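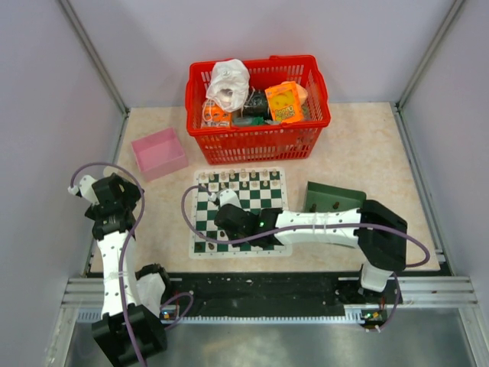
Kit bimanual Tralcombe de Cidness: ¿alguien lo tiene montado?

mansari_lab
Abro hilo porque solo encuentro la ficha del distribuidor. Hablo de la versión de dos brazos con raíl frontal, placas en el propio raíl y pinzas de dedo blanco. Precio sin transporte: 589 por brazo. El raíl va aparte.
Me interesa para manipulación de piezas pequeñas y de objetos blandos, mismo espacio de trabajo para las dos cosas. Lo que quiero saber:
- holgura en el hombro tras unos meses de uso
- si el cable de la pinza aguanta
- tiempo real de calibración
Mudassar Ansari

torno_y_fresa
Lo tengo desde octubre. Holgura en el hombro: sí, en el brazo derecho, corregible apretando el prisionero del reductor. En el izquierdo no he notado nada. Calibración, 31 minutos la primera vez con los dos brazos y bastante menos las siguientes si no desmontas la muñeca.
El cable es el punto flojo. Viene largo y hace un bucle por encima de la pinza que barre la mesa cuando el brazo trabaja extendido. Con piezas altas en el tablero, las tira.

nledesma
Discrepo en lo del cable. El bucle es necesario para que la muñeca gire completa. Si lo acortas o lo bridas al antebrazo demasiado cerca de la pinza, pierdes recorrido y acabas con el conector arrancado. Yo dejo el bucle y sujeto solo desde la mitad del antebrazo hasta el hombro, pasando la brida por los taladros del eslabón.
Ajedrez con tablero enrollable lo hacemos en el taller desde hace tiempo. Las piezas que caen suelen caer por una altura de aproximación mal puesta. Subid el punto de paso antes de mover en horizontal.
Nicanor Ledesma

torno_y_fresa
La altura de paso la tengo subida. Con el brazo a media extensión no hay problema. Extendido hacia las filas del fondo, el antebrazo baja por flexión y el bucle baja con él. Es una cuestión de rigidez del eslabón: está perforado para ahorrar peso y se nota.

nledesma
¿Con qué carga lo has medido?

torno_y_fresa
En vacío, comparador apoyado en la mesa: 1,000 mm de caída en la punta entre recogido y extendido. No es mucho para coger una bolsa. Para coger un peón por la cabeza sí lo es.

bricomotor77
Un milímetro clavado con tres decimales, qué casualidad.

torno_y_fresa
Es lo que marcaba. Repite tú la medida y la comparamos.

mansari_lab
Gracias a los dos. ¿Y con objetos blandos? Mi caso sería sacar cosas de una cesta de la compra: bolsas de plástico arrugadas, cajas de cartón, envases. La idea es que un brazo sujete y el otro extraiga.

nledesma
Caja de cartón, bien si entra de canto. Bolsa arrugada, bien, incluso mejor que con las pinzas paralelas de Benítez que usábamos antes, porque el dedo es estrecho y engancha el pliegue. Plástico brillante y rígido, mal: patina. Le puse cinta de goma en la cara interior del dedo y mejoró.
Ojo con las asas de la cesta. Abatidas sobre el borde, o el dedo se mete por debajo al salir.
Otro detalle: si la cesta va al fondo de la mesa y la bandeja a un lado, comprobad el alcance antes de atornillar el raíl. El brazo contrario llega justo.

illev_soporte
Hola, soy de Illevbridge, distribuimos el kit. Dos aclaraciones. El prisionero del hombro debe llevar fijador de roscas; en los primeros lotes no venía puesto. Y el cable de repuesto se vende en dos longitudes, la corta no está recomendada para el montaje con giro completo de muñeca.

torno_y_fresa
Lo del fijador no figura en el manual que me llegó. Tampoco lo de los lotes.

illev_soporte
Está en la revisión 5. Si me pasas el número de pedido por privado te la envío.

bricomotor77
Sigo pensando que por ese dinero es mejor un solo brazo con eslabones macizos. Casi todo lo que se comenta aquí se hace con uno y un tope en la mesa.

nledesma
Sacar de la cesta con un tope, vale. Abrir una bolsa con un tope, ya me contarás.

bricomotor77
No ha dicho que vaya a abrirlas.

mansari_lab
Abrirlas también, sí, en una segunda fase. Una pregunta más: las placas sobre el raíl, ¿las habéis protegido? Las veo muy expuestas al lado de la base.

torno_y_fresa
Tapa impresa en PETG, abierta por arriba para ver el LED. Dos tornillos a la ranura del perfil. Subo el archivo cuando lo limpie, la versión que tengo tapa medio conector.

nledesma
Yo las llevo al aire y sin incidencias. Eso sí, el cable que baja por el hombro lo tengo fijado antes de llegar a la placa, para que no tire del conector.

mansari_lab
Anotado. Pido presupuesto con el cable largo y pregunto por el fijador antes de pagar.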